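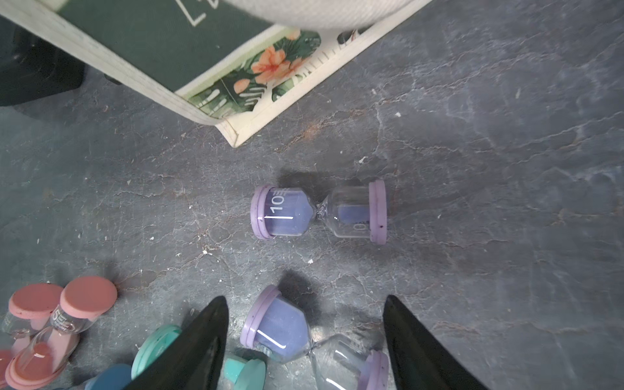
September 6, 2020

Bremel releases revised edge profile for Kadus benchtop range

Bremel has confirmed a revised edge profile and sealing schedule for its Kadus range of commercial benchtops, supplied through Timach in all Australian states. The revision applies to the 600 mm depth modules used in school, laboratory and light workshop fit-outs. Colours and surface finishes are unchanged.

The previous square edge has been replaced by a 2 mm radius on the front and both return edges. Joins between adjacent modules are now made with a concealed mechanical connector, with sealant applied to the full depth of the join. Cut-outs for sinks and service outlets must be sealed on site before fixtures are installed.

"Most of the service calls we reviewed concerned edge chipping near joins, and the radius addresses that directly," said Roswitha Bachmann, technical manager at Bremel. "Installers will need to check their jointing templates, as the older pattern does not suit the new profile."

Existing stock with the square edge will be supplied until exhausted. The two profiles should not be combined in a continuous run - the difference is noticeable at the join and the connector positions do not align. Orders placed before February will be filled with the older profile where the customer has requested a match.

Kayode Eze, who manages specification enquiries at Timach, said revised drawings and cleaning instructions had been issued to registered installers. Abrasive pads and chlorinated cleaners remain unsuitable for all Kadus finishes.

Sample pieces are available to architects and joiners on request from Timach trade counters.

Media contact: Adebayo Onuoha, Bremel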